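화장대 정리 타래. 작은방에 있던 걸 거실로 옮긴 김에 서랍까지 전부 비우고 다시 채우는 중이다. 길어질 것 같아서 번호 붙인다.

**1/**
일단 화장대부터. 흰색에 조각 들어간 거, 중고로 샀다. 타원형 거울 달려 있고 테두리에 장미 모양 있음. 사진으로 볼 때는 좀 과하다 싶었는데 집에 두니까 적응됐다. 다만 먼지가 조각 틈에 낀다. 면봉으로 닦는다. 물티슈로는 안 닦임.

**2/**
서랍이 두 개인데 깊이가 얕다. 스킨병은 세워서 못 넣는다. 눕히면 들어가긴 하는데 뚜껑이 헐거운 건 샌다. 예전에 Niven 토너가 한 번 새서 서랍 바닥에 자국이 남았던 적이 있다. 그때 사포로 살살 밀어서 지웠다. 그 뒤로 액체는 서랍에 안 넣는다.

**3/**
이번에 정한 기준은 간단함.
- 매일 쓰는 것: 욕실 선반
- 일주일에 한두 번 쓰는 것: 오른쪽 서랍
- 머리끈, 핀, 빗: 왼쪽 서랍
- 나머지: 상자에 담아서 한 달 두고 보고, 안 꺼내면 버린다

**4/**
버린 것 목록을 적어두면 다음에 안 사게 된다고 해서 적어본다. 굳은 매니큐어, 반쯤 쓰고 색이 변한 립밤, 짝 없는 귀걸이, 호텔에서 가져온 샤워캡, 언제 받았는지 모르는 샘플. 샘플이 제일 많았다. 봉지에 날짜가 안 적힌 건 전부 버렸다.

**5/**
서랍 안쪽 청소는 이렇게 했다. 청소기 틈새 노즐로 먼저 빨아들이고, 마른 수건, 그다음에 물기 꼭 짠 수건, 다시 마른 수건. 바닥이 나무라서 물을 많이 쓰면 안 된다. 열어두고 하룻밤 말렸다. 시트지를 깔까 하다가 말았다. 전에 쓰던 서랍장에 깔았더니 모서리부터 들떠서 그 밑에 머리카락이 끼었다.

**6/**
레일도 한번 봤다. 이 화장대는 금속 레일이 아니고 나무끼리 미끄러지는 방식이라 습한 날에 뻑뻑하다. 양초를 문지르면 된다. 서랍을 완전히 빼서 양쪽 옆면 아래에 두세 번 문지르고 다시 끼우면 끝. 향초 말고 그냥 흰 양초가 좋다. 향초는 색이 묻는다.

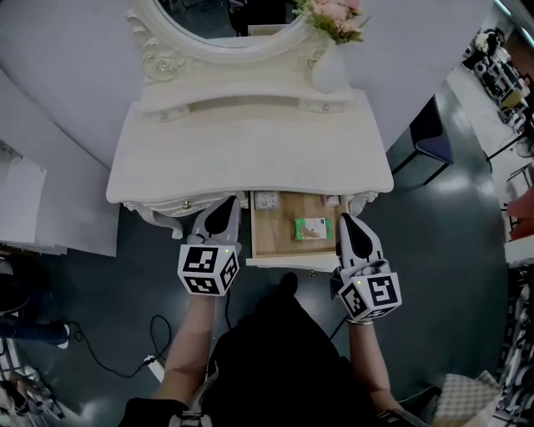 **7/**
칸막이를 살지 말지 계속 고민 중이다. Kesteo에서 나온 투명 칸막이를 장바구니에 넣어놨는데 서랍 안쪽 폭을 아직 안 쟀다. 예전에 눈대중으로 샀다가 칸막이가 1센티 커서 반품한 적이 있어서 이번에는 재고 나서 산다. 오른쪽 서랍은 작은 흰 상자를 왼쪽 안쪽에 밀어두고, 초록색이랑 흰색 섞인 봉지는 가운데에 둔 정도라 당장 칸막이가 없어도 굴러가긴 한다. 문제는 서랍을 세게 닫으면 안에 든 게 다 뒤로 쏠린다는 것. 상자 밑에 미끄럼방지 패드를 잘라 붙여볼 생각이다.

**8/**
미끄럼방지 패드는 주방 서랍에 쓰고 남은 자투리가 있다. 새로 안 사도 된다. 그물 모양은 먼지가 끼니까 평평한 걸로. 양면테이프로 고정하면 나중에 떼어낼 때 나무가 뜯길 수 있어서 상자 쪽에만 붙인다.

**9/**
위쪽 상판 얘기. 상판에는 물건을 거의 안 두기로 했다. 꽃병 하나만 예외. 연한 분홍색 꽃인데 거울 오른쪽에 두니까 앉았을 때 얼굴을 안 가린다. 왼쪽에도 둬봤는데 그러면 장미 장식이랑 겹쳐서 복잡해 보였다.

**10/**
꽃병 밑에는 받침을 깔아야 한다. 흰 칠이 된 가구라 물 자국이 생기면 누렇게 남는다. 전 주인이 화분을 올려놨었는지 처음 왔을 때 동그란 자국이 하나 있었다. 베이킹소다 반죽으로 문질렀더니 연해졌다. 완전히 없어지지는 않았고 지금은 꽃병이 그 자리를 덮고 있다. 세게 문지르면 칠이 벗겨지니까 안 보이는 데부터 해볼 것.

**11/**
손잡이 물어보신 분 계셔서 답. 금색 작은 동그란 손잡이고 원래 달려 있던 거다. 교체 안 했다. 하나가 헛돌길래 서랍 안쪽에서 드라이버로 조였더니 괜찮아졌다. 나사 구멍이 헐거우면 이쑤시개에 목공풀 묻혀서 채우고 마른 다음에 다시 박으면 된다.

**12/**
화장대를 거실로 뺀 이유도 적어둔다. 작은방은 창이 북쪽이라 아침에 어둡다. 거기서 화장하고 나가면 밖에서 볼 때 늘 진했다. 거실은 빛이 고르게 들어와서 낫다. 대신 옷장이 멀어졌다. 머리 말리고 옷 갈아입으러 왔다 갔다 하는 게 생각보다 귀찮다.

**13/**
드라이어 쓰려면 콘센트가 가까워야 하는데 이쪽 벽에는 없다. 흰색 멀티탭을 바닥에 두고 쓴다. 선이 발에 걸리는 게 거슬려서 책상 밑에 붙이는 선 정리함을 찾아보는 중. 화장대 다리가 곡선이라 다리에 붙이는 방식은 안 될 것 같고 벽에 붙이는 쪽으로 봐야 한다. 써보고 괜찮은 거 있으면 알려주세요.

**14/**
바닥은 짙은 회색에 광이 있어서 파우더 떨어진 게 바로 보인다. 단점 같지만 바로 닦게 되니까 청소 횟수는 늘었다. 밀대 걸레를 옆에 두고 쓴다. 머리카락은 여전히 하루만 지나도 쌓인다. 화장대 앞에 작은 러그를 깔면 어떨지 물어봤더니 다들 말렸다. 러그에 파우더 떨어지면 못 지운다고.

**15/**
돈 얘기. 이번 정리에 새로 산 건 면봉 200개 한 통뿐이다. 양초는 집에 있던 것. Zorkton 가구용 왁스를 추천받았는데 칠한 가구에 써도 되는지 설명이 없어서 보류했다. 원목용이라고만 적혀 있음. 써본 분 있으면 댓글 부탁드립니다.

**16/**
시간은 버릴 것 고르는 데서 다 썼다. 닦는 건 30분이면 됐다. 고르다 보면 하나씩 뚜껑 열어보고 발라보고 하게 되는데 그러면 안 끝난다. 다음에는 타이머를 맞춰놓고 할 생각.

**17/**
Skimley 클렌징밤은 남겼다. 용량이 많아서 서랍에 넣으면 높이가 안 맞는다. 작은 통에 덜어서 쓰고 본통은 욕실장에 넣었다. 덜어 쓸 때는 스패출러를 한 번 닦고 완전히 말린 다음에 쓴다. 물이 들어가면 질감이 변한다.

**18/**
한 달 뒤에 버릴지 말지 정할 상자는 옷장 위에 올려놨다. 상자 옆에 2026년 4월 11일이라고 크게 써 붙였다. 뭐가 들었는지는 일부러 안 적었다. 적어두면 아까워서 꺼내게 된다.

**19/**
왼쪽 서랍은 아직이다. 머리핀이 종류별로 너무 많아서 자석판에 붙여볼까 하는데 무게 때문에 서랍이 처질지 모르겠다. 오른쪽 서랍 칸막이 치수 재고 나서 같이 결정한다. 안쪽 폭 재면 이 타래에 이어서 올리겠음.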